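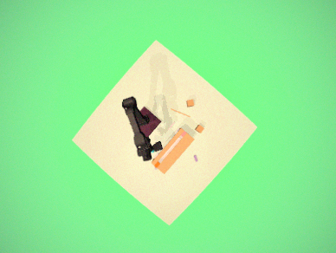

Windus, September

TOWN HALL WALK-THROUGH: SWEARING-IN AND RECEPTION
Completed before Tuesday's swearing-in of the new council members
Inspected by: Wajid Rajput, Office of the Town Clerk
Marks used: OK, FIX (before doors open), WATCH (somebody keeps an eye on it)

The form is the same one we used for the spring budget hearing, with the line about protest signs removed and a line about the ceremonial mace added. Comments are mine. The fire marshal gets a copy, so I have tried to keep them clean.

OUTSIDE AND ENTRANCE

1. Front steps clear, handrails tight
FIX. Left rail wobbles at the third step. It wobbled in the spring too, and I wrote it down then in much the same words. Outgoing members like to pose for pictures leaning on this rail, and I would like them to go out with dignity.

2. Ramp clear and signed
OK. The sign pointing to the ramp used to be halfway up the steps. It has been moved to the sidewalk.

3. Both leaves of the main door unlock and open fully
OK on the right. The left leaf sticks and needs a shoulder. Public Works has planed it and it now needs less of a shoulder. WATCH.

4. Exterior lights on timer
OK. They come on at 6:15. Reception ends at nine.

5. Parking for guests of honor marked
FIX. The cones are out, but the printed names on them are from the last swearing-in. Two of those people moved away and one lost by a wide margin to the person who will be parking there.

COUNCIL CHAMBER

6. Posted capacity matches seating plan
FIX. Posted capacity is 200. The plan I was handed seats the invited guests nicely and then adds a row "for overflow" across the rear exit. The row has to go. I have been told it is only for an hour. Fires have been known to fit inside an hour.

7. Aisles at full width
OK once the row in item 6 is gone. The flower stands on the center aisle may stay if they go flat against the wall. The florist has seen my tape measure and we understand each other.

8. Exit signs lit
OK, all of them. First time since I took over the form. I checked twice.

9. Emergency lights, battery test
FIX. The unit above the press bench went out well short of its 90 minutes. Replacement battery is on the shelf in the basement, where it has evidently been getting plenty of rest.

10. Dais, steps and edge strip
FIX. The white edge strip is peeling at the clerk's end. Every new member will cross that spot in new shoes, with one hand raised and a family filming. Glue it, and let it set overnight.

11. Dais floor loading
OK. The plate says 400 pounds for the removable center section. One member and the mayor may stand there together. The traditional group photo with the whole council, the judge and the high school color guard may not, and will be taken on the floor in front. I expect to hear about this.

12. Microphones and cables
WATCH. Cables are taped down and covered. The chair's microphone still has no mute light, so the chair never knows. Ask the chair to assume the worst.

13. Flags and stands
OK. State flag stand now has its weight back. The weight had been holding open the copy room door.

14. Ceremonial mace, carrying and resting place
WATCH. New line on the form. The mace is heavier at one end than people expect, and the cradle sits very near the front of the table. Slide it back a foot. Whoever carries it should practice once, with no one standing directly in front. Last year's bearer did fine, but the water pitcher did not.

15. Candles
None, as agreed. If any appear they will be described as "just for the atmosphere." The answer is still none.

RECEPTION ROOM

16. Capacity and table layout
FIX. The posted number for this room is 60 with tables out. The guest list for the chamber is a good deal longer, and every person on it believes the reception is the point. Options: open the side gallery, or serve in two sittings. I recommend the gallery. Nobody in local government has ever agreed to be in the second sitting.

17. Caterer's electrical load
FIX. Zaki Catering wants two coffee urns and a warming cabinet. All three were marked for the same wall, which is one circuit, and which also runs the hearing loop next door. Move the cabinet to the kitchen side.

18. Extension cords
OK. One, heavy gauge, not under a rug. I looked under the rug.

19. Extinguisher present, charged, reachable
FIX. Present and charged. Reachable only by moving the easel with the Janano Street improvement drawings on it, which has been "temporary" for longer than the street has been torn up. Move the easel.

20. Kitchen exit clear
FIX. Folding chairs stacked in front of it. They are the chairs from item 6, which had come down from the overflow row after I complained and apparently went straight here.

21. Floor condition
WATCH. Just waxed. It looks wonderful. Mats at both doors if it rains.

ELEVATOR AND STAIRS

22. Elevator certificate current
OK. Dratora Elevator signed off in the summer. The emergency phone connects and a pleasant person answers, though she asked me which Windus.

23. Back stair lighting
OK.

PEOPLE

24. Door counter assigned for chamber
OK. One person, one clicker, no other duties. Do not ask the counter to hand out programs.

25. Evacuation announcement
FIX. It is missing from the running order. It takes 40 seconds and goes before the invocation. The draft program has room for 3 separate welcomes, so I believe it can be found.

26. First aid kit
OK. Restocked, apart from the small bandages, which go somewhere. See item 10, new shoes.

RESULT
Cleared to open once every FIX item is signed off. I will walk it again Tuesday at 4:30 with the list in hand. Items 6, 11 and 16 are not up for discussion in the hallway. My extension is on the clerk's page.

W. Rajput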